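3.2. Durée de conservation du linge et règles de renouvellement

Les travaux antérieurs sur l'économie du linge hôtelier ont surtout porté sur la consommation d'eau et d'énergie des blanchisseries. La question du renouvellement des stocks y est traitée de façon secondaire, alors qu'elle pèse lourd dans le budget des petits établissements. Tillman (Kenji Tillman, communication personnelle) note que la plupart des gérants décident du retrait d'une pièce à l'œil, au moment du pliage, sans critère écrit.

Nous avons suivi un stock de 2552 pièces réparties entre cinq établissements clients de la blanchisserie Sarneck. Chaque pièce a reçu une étiquette tissée portant un numéro, lue à l'entrée et à la sortie de l'atelier. Le suivi a débuté en juillet, au plus fort de la saison, ce qui surreprésente les cycles courts dans les premières semaines. Les pièces perdues entre deux lectures ont été conservées dans l'analyse comme observations censurées.

Deux règles de retrait ont été comparées. La première, dite règle Woldegiorgis, fixe un nombre maximal de lavages par catégorie de linge, quel que soit l'état du tissu. La seconde, appliquée de longue date par l'hôtel Luker, repose sur un examen à chaque retour : bords effilochés, taches persistantes, perte de souplesse. Un sous-ensemble de 500 pièces a été examiné par deux personnes travaillant séparément. Elles ont rendu un avis différent pour 43 pièces, presque toutes des serviettes de couleur - le blanc laisse moins de place à l'appréciation.

La règle fixe simplifie les commandes et la tenue du stock, mais elle conduit à retirer des pièces encore utilisables, en particulier les torchons et les petites serviettes, peu sollicités au séchage. L'examen individuel prolonge leur usage au prix d'un temps de manutention plus long. Dans les deux cas, les pièces retirées sont le plus souvent déclassées en chiffons d'entretien, pratique que le registre de Wunelness mentionne sans la chiffrer. Nous n'avons donc pas pu attribuer de valeur résiduelle à ce second usage, et les coûts présentés dans la section suivante l'ignorent.

Le pliage n'a pas été retenu comme variable. Les formats varient d'un établissement à l'autre et parfois d'une équipe à l'autre.

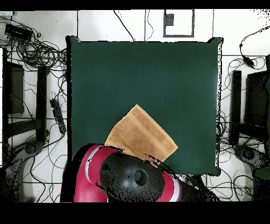
Figure 3. Pièce de linge brun clair, pliée, sur un tapis vert foncé.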